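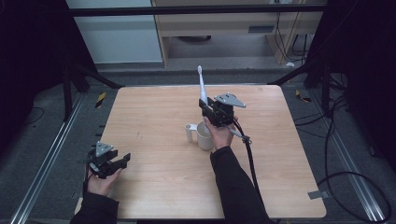

Notes for anyone recording two-hand demos on the Claltier grippers. Covers one full session, setup to upload. Assumes you have a login for the Soomro box and you've held the grippers at least once. If not, go do ten minutes of free play first, no recording, then come back.

Task used all the way through: toothbrush into mug. Other tabletop tasks are the same apart from the reset.

## What you need

- both handheld grippers, left and right, cables attached
- the small square table, inside the rails
- head camera, charged
- one mug, one electric toothbrush, one toothbrush holder
- session sheet (print it, the tablet version loses rows)
- long sleeves, dark, plain

Target for a session is 50 good episodes. Good means kept after review, so plan on recording more than that.

## 1. Cables first

Do this before you touch anything else. Strap the cable at the wrist, snug, with enough slack between strap and gripper that you can turn your hand all the way over. Then let the rest run off the side of the table and down.

Right cable goes off the right side. Left cable goes back toward you. Don't cross them. If they cross you'll feel a tug halfway through the reach and your arm will slow down, and that slowdown goes straight into the data.

Loops on the floor are fine, just not where your feet are going to be.

Check: arms straight out over the far edge of the table, both hands. Any pull? Redo the straps.

## 2. Tracking plates

Gray triangle on top of each gripper. Try to wiggle it. It should not move at all. If it does, tighten the bolts a quarter turn at a time and **recalibrate that gripper**. Not optional. A plate that shifted between calibration and recording gives you a pose offset in every single episode and you can't see it in the video. We lost a February batch of 168 episodes to one loose plate. All of it, gone.

Calibration:

```
trarnura calib --hand right
trarnura calib --hand left
trarnura check --pair
```

The last one has you touch fingertips together over the middle of the table. Wants an error under 2 mm. Over that, run both hands again.

## 3. Head camera

Wear it so both grippers are in view when your elbows are at your sides. Look down at the middle of the table, look at the preview, adjust. The whole tabletop should be visible with a bit of floor on every side.

Then leave it alone. If you bump it mid-session, stop, note the episode number, start a new session folder. Don't nudge it back by eye.

Hair tied back. Glasses OK.

## 4. Lay out the objects

Don't measure. Seriously — people keep wanting to put tape on the table. We want spread. The model has to find the mug, so the mug has to be in different places.

What we do vary, on purpose:

- mug position, anywhere you can reach without leaning
- handle direction if your mug has one
- holder left of mug, right of mug, behind mug
- which hand does the pick

What we dont vary inside one session:

- the table
- the lights
- the operator
- the objects themselves (swap the mug between sessions, never during)

Keep everything a hand's width in from the edges. Objects near the edge get knocked off and then you're crawling under the rail.

## 5. Recording an episode

Start the recorder:

```
trarnura rec --task brush_to_mug --operator YOURID
```

Then for each episode:

1. Both hands at rest position. Jaws open, grippers low near the edge of the table closest to you.
2. Squeeze the right gripper twice fast. Beep = recording.
3. Wait one beat. Really do wait, the first few samples after the beep are junk.
4. Reach, open jaws around the handle, close. Close until it stops, don't crush it.
5. Lift straight up until the brush clears everything on the table.
6. Move over the mug. Brush upright, head up, handle end down.
7. Lower. Slow down for the last bit.
8. Open the jaws. Pause. Then back off upward, not sideways. Sideways tips the mug.
9. Both hands back to rest.
10. Double squeeze to stop.

The idle hand: keep it in view, jaws open, out of the way. Don't let it drift or fidget. The policy learns that hand too. We had an operator who tapped the left gripper on the table while thinking, and the first trained model did it as well, every run.

Look where you're working. Your head is the camera. If you glance up at the monitor in the middle of the lowering step the model gets a nice view of the monitor.

## 6. Speed

Steady and a bit slower than you'd do it bare handed. Somewhere between normal and careful. If you have to think about it you're too slow.

No hovering. New operators get the brush over the mug and then hang there lining it up. Those hovers teach the model to hover and it will sit above the mug till the timeout. If you're not lined up, keep moving while you correct.

## 7. Mistakes

Three kinds, handle them differently.

**Small miss, you recovered.** Brush clicks the rim, you lift a little, try again, it goes in. KEEP. These are some of the most useful ones we get. Mark `R` on the sheet.

**Drop or tip over.** Brush falls, mug goes over. Stop the episode, mark `F`. Do not fix it with your hands while recording. Failures go to a separate folder and get used for the success classifier.

**Something outside the task.** Cable snag, phone, somebody talks to you, tracking light goes red. Stop, mark `X`, gets deleted.

Don't go back and re-record to replace an F. Just carry on with the next number. Gaps in the numbering mess up the merge script.

## 8. Reset

Put the brush back in or beside the holder, move the mug somewhere new, move the holder every few episodes. Do it between recordings only. Grippers down for this or do it with the grippers on, either works, I leave them on.

Watch for habits. Everybody has a favorite spot and it's usually front and center. Run this every so often:

```
trarnura spread --last 20
```

Prints a rough map of where the mug has been. If it's one big blob, move it more.

## 9. Breaks

Stop when your wrist gets tired. Tired episodes look different, the lift gets lower and the release gets sloppy. Two short blocks beat one long one.

After a break redo `trarnura check --pair`. Takes no time.

## 10. Review and upload

Same day, while you remember what went wrong.

```
trarnura review --session latest
```

Plays each one at double speed. Keys: `k` keep, `r` keep with recovery, `f` fail, `x` delete. Compare with the sheet as you go. Where the sheet and the video disagree, trust the video.

Reject if:

- a gripper leaves the head view for more than a moment
- tracking dropped out (red bar under the video)
- the jaws opened before the brush was down inside the mug
- start or end isn't at rest position

Then push to Soomro:

```
trarnura push --session latest --dest soomro
```

Wait for the hash line. If it doesn't print the upload didn't finish, whatever the progress bar says. Don't delete the local copy until the nightly job has picked it up.

## Where the count stands

brush_to_mug is at 2634 kept episodes, right hand picks mostly. We need left. If you're comfortable with your left hand please do at least half of your session that way, even if it's uglier.

## Common problems

**Beep but no file.** Disk full. Clear old `X` folders.

**Right gripper tracks, left one jumps around.** Usually your own forearm blocking the plate. Lower the elbow. If it still jumps, check for anything shiny near the rails.

**Jaw reading never hits zero.** Zero it with the jaws fully closed on nothing: `trarnura zero --hand left`.

**Brush twists in the jaws on the lift.** You grabbed it too near one end. Grab nearer the middle of the handle, wipe the fingers if they're dusty.

**Brush turned on.** Happens, the button's right where you squeeze. Mark `X`. Take the battery out if your brush allows it.

**Preview is fine but the recorded video stutters.** Close the browser on the recording machine. All of it, not just the tab.

TODO: section on the Grilanmont cups, different reset, stacked ones need both hands. Also the screenshot for the spread map is out of date so I pulled it, will re-add when the new verison is out.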